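Subject: Re: [facilities-list] Shared hall furniture – proposed layout and storage

Dear colleagues,

Thank you to all who replied to the February notice. I am answering the questions from the Trolent office on the list itself, as several other groups have asked the same things privately. The original text is quoted so that those who joined recently can follow.

> The Rezaei Building Office intends to review the loose furniture in the shared hall before the new term. We understand that tables and chairs have moved between groups over time and that the inventory no longer matches the floor. We would ask each group to state:
>
> – which small tables and desks it uses every day;
> – which chairs it wishes to keep in the hall;
> – whether any item may be released to storage.
>
> We would also welcome comments on the width of the walkway toward the window, which was raised at the last safety round.
>
> Trolent has two further questions. Who is responsible for cloths and covers left on the tabletops? And may upholstered chairs remain in a work area?

On the first point, the small white desks will stay. They are light enough for one person to move and are in regular use by all groups. The round side table may also stay, provided that it is kept clear of the walkway. It was bought for the former reading corner and is not rated for equipment; please use it for papers and cups only.

On chairs, the Building Office has no objection to upholstered seating in the hall. The pink cushioned chair is on the Cluralus inventory and may remain beside the round table. Black office chairs are held in common. Groups are asked to return them to the nearest desk at the end of the day, and to report a faulty chair to this office with its inventory number. Please do not set a faulty chair aside in the corridor, where it will be taken for a spare. 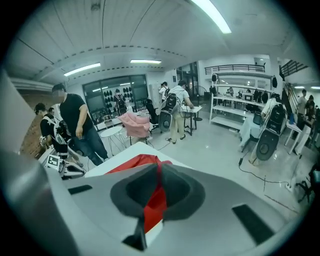
Shared hall, middle section, with the round side table and the pink chair.

Covers are the responsibility of the group using the table. A cloth may stay on a tabletop while work is going on, but should be folded and put away when the table is handed over. Cloths left behind will be held at the front desk for 31 days and then passed to the general supply room. Elex has kindly offered the use of its laundry account, and requests for this should come through me.

The standing fans will remain in the hall until further notice. Each fan should be placed so that its cord does not cross a walking route. Extension cords longer than 6 feet need the approval of this office.

With regard to storage, 3 shelving bays have been set aside on the lower level for released furniture. Items should be labeled with the name of the group and the word "released" or "return." Unlabeled items will be treated as released. Tall cabinets are excluded from this arrangement, and no group should attempt to move one without first arranging help from the Building Office.

Finally, the budget line for replacement furniture this year is 500 dollars per group. It may be used for chairs, small tables or covers, and may be combined between groups by written agreement. It does not carry over.

Replies to the list are welcome. Corrections to the inventory should be sent to me directly – the current sheet is in the shared folder under "Hall, loose items" – and I will circulate a revised version once all groups have answered.

Sincerely,

Kourosh Sadeghi
Building Office, Rezaei Building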